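4. What goes in the bag, and in what order

4.1 Setting and approach

The household study in Ekgate gave us plenty on shopping bags and not much on the other kind, the cloth bag that lives by the door or on the back of a chair and carries paper. Booklets, leaflets, a card holder, the odd exercise book. We had assumed these were packed much like shopping, heavy things down, soft things on top. They are not, or not often, and this section sets out what we have so far. Notes are thinner for the Odallow homes, where we started in January and ran short of time.

A word on terms. By "paper bag contents" we mean contents made of paper, not the contents of a paper bag (a reader of the earlier draft got this wrong and fair enough). By "flat" we mean anything that can be slid in upright against one side of the cloth. By "small hard" we mean card holders, key cases, tins, anything that drops to the bottom if let go. "Mouth" is the opening of the bag, "wall" is either of the two large sides.

Bags were plain canvas or cotton, unlined as far as possible, with straps of one sort or another. We did not ask people to use a bag of ours, apart from the Lâm set, where the same kind of bag was wanted throughout. Items in the Lâm set were laid out on the table around the bag before packing and the order of packing was left open.

4.2 The mouth of the bag

Most of the trouble is here. A canvas bag put down on a table does not stay open. It slumps, the upper wall comes down over the lower one, and the opening becomes a slot somewhere in the folds. Before anything can go in, the slot has to be found and one layer lifted off the other. With stiff new canvas this is easy, with washed canvas less so – the cloth goes soft along the old creases and falls back to them.

Straps make it worse. A strap that has fallen across the mouth gets taken for the edge, or gets pushed in along with the first item and has to be pulled out again. We coded this as "strap in" and it was common enough in the Ekgate notes that it should have had its own column from the start. It didn't, so the early sheets have it in the margin.
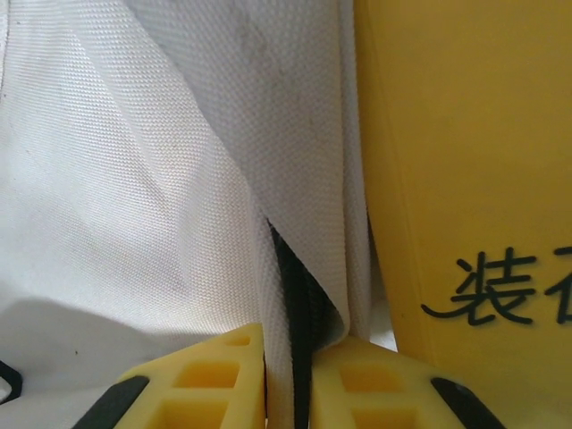
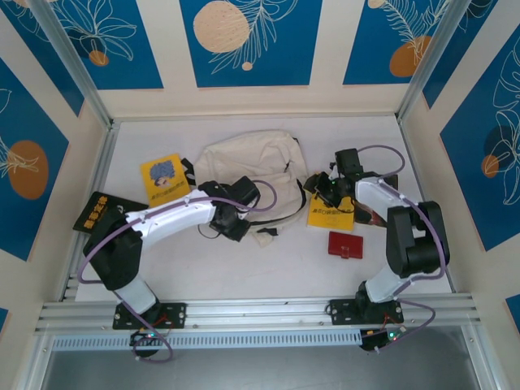 Figure 3. Canvas bag and yellow item at close range (first); bag on the table with booklets and a small red card holder (second).

Three ways of dealing with the mouth came up again and again. First, pinch and lift: take the top layer near the middle, raise it, slide the item under with the other hand. Works well for one flat item, badly for the next, as the layer drops when let go. Second, stand it up: bag pulled upright by the straps, held open, things dropped in from above. Quick, but thin booklets bend at the corner when they land, and small hard items end up under everything. Third, roll back: the edge of the mouth is folded outward on itself like a cuff, which holds it open. Slow to set up. Hardly anyone did this without having done it before in some other job (post room, library returns).

Roll back is the only one of these where the bag can be left alone between items. We think this matters more than the time spent on the cuff. See 4.4.

4.3 Order of items

Given a mixed lot of booklets and one or two small hard things, the usual order was largest flat item first, then the other flats, then the small thing last, on top or down the side. The reason people gave was that they wanted the card holder where they could get at it. A smaller group put the small thing in first "to get it out of the way" and then complained when the booklets would not sit level over it.

Booklets with a soft cover behaved differently from stiff ones. The stiff ones push the cloth apart and more or less make their own room. Soft ones catch on a fold, bend, and get pulled back out. A second try was nearly always made at the same spot in the mouth, even when the fold was plain to see, which we did not expect. Turning the booklet spine first cured it in most cases. Only a few people turned it.

Colour of cover had no bearing on order that we could find. Nor did the language of the cover, though we had wondered whether people would group booklets they could read apart from ones they couldn't. Some squared the booklets into a pile beforehand and put the whole pile in at once. Good result where the sizes matched. Where they did not, the smallest slid out of the pile and went in crooked, and was often left like that.

4.4 Unpacking and the state of the cloth

Unpacking was only recorded in Odallow. Flats come out easily if they went in upright. If they lie across the bottom, the bag gets tipped, and then everything comes out, wanted or not. Two habits to note: feeling through the wall of the bag for the card holder before opening it, and emptying the lot onto the table in order to repack. Both more usual with old bags.

Marks on the cloth came up in interviews more than we planned for. Pale canvas shows grey smudges quickly, and people had views on it. Some kept the marked side to the body, some washed the bag and then found it had shrunk and a large booklet no longer went in straight. Washing also softens the mouth, so the clean bag is the harder one to pack. Nobody had been asked about this and it is not in the coding scheme, we mention it for anyone repeating the work.

4.5 Limits

The Ekgate and Odallow sheets were filled in by different hands and "folded" was used for both creased and folded over, so the two can't be pooled on that item. The Sisico scheme for bag types, which we took over whole, has no entry for a bag with one strap and we put these under "other". Times were taken with a kitchen timer and should be read as rough. Section 5 goes on to bags with a zip or flap, where the mouth problem takes a differnt form and the small hard items mostly go in a pocket, when there is one.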